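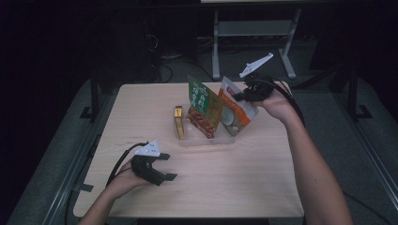

Data cards / Household goods / Packaged food

Hevedach Tray Arrangement Set

Version 2, updated Sunday, February 10, 2019
Maintained by the Altenska packaging group

Summary

Hevedach is a collection of short recordings of packaged food being arranged in shallow trays on a tabletop. It covers boxes and flexible pouches of the kind sold for home cooking, and was put together for work on shelf layout, pack stability and front-panel legibility. The set contains 3232 recordings, grouped into 81 sessions. A session uses one tray and one selection of packs from start to finish.

Contents

Each recording covers a single arrangement task. Packs are placed in a row, faces towards the near side of the table, and the recording ends when the row is judged complete. Most rows mix pack types. A typical one has a tall, narrow yellow-and-gold box upright on the left of a clear plastic tray, then a pouch with a bright green upper panel and white East Asian characters, then a white and orange pouch with a round photograph of pale, creamy food on its lower half. The green pouch leans back slightly and the orange-and-white one is tilted clearly to the right. Leaning packs are common in the set and are not treated as errors unless the pack has fallen flat.

Pack types

box_tall - carton, height greater than twice the width
box_flat - carton, all others
pouch_stand - flexible pouch intended to stand on its own base
pouch_flat - flexible pouch with no base
other - anything else, including tubs and sleeves

The type is assigned from the pack itself before the session and does not change with its pose. A standing pouch that has slumped is still pouch_stand.

Trays

Trays are shallow and rectangular. The clear ones were bought from Akyol and have a low rim, which stops a pack sliding off the edge but gives little support to anything tall. Rim height is recorded per session in the tray sheet. The opaque trays in the early sessions came from mixed stock and have no product reference.

Annotation

Labels are held in one plain text file per session, tab separated, with a header row. Fields:

pack_id - identifier, unique within the session
pack_type - one of the types listed above
slot - position in the row, counted from the left
pose - upright, leaning_back, leaning_side, flat
facing - front, back, side
contact - yes if the pack touches its neighbour, otherwise no

Where a pack leans both backwards and sideways, the pose is given as the greater of the two. In version 1 these were labelled inconsistently, and 11 sessions have been relabelled from scratch. Anyone using pose values from version 1 should replace them.

Text on packs

Packs carry print in several languages. It has not been transcribed or translated. The facing field records only whether the front panel is turned towards the near side, and says nothing about whether the print can be read. Small print on banners and side panels is often too small to be useful.

Known problems

Clear trays are difficult to outline. The rim is faint against pale wood, and tray boundaries in those sessions should be treated as approximate.

Glossy pouches pick up reflections, which affects colour matching between sessions.

The contact field is unreliable for pouches with loose upper edges. The edge may touch a neighbour while the bases are well apart - both cases are marked yes.

Pack weights are nominal, taken from the label. Nothing was weighed.

Splits

Splits are made by session, so no selection of packs appears in more than one. The lists are in the splits folder. The Ekora sessions are held back for testing and should not be used for tuning.

Changes planned

The March update will add rim outlines for the opaque trays and divide contact into base and edge. Field names will otherwise stay as they are.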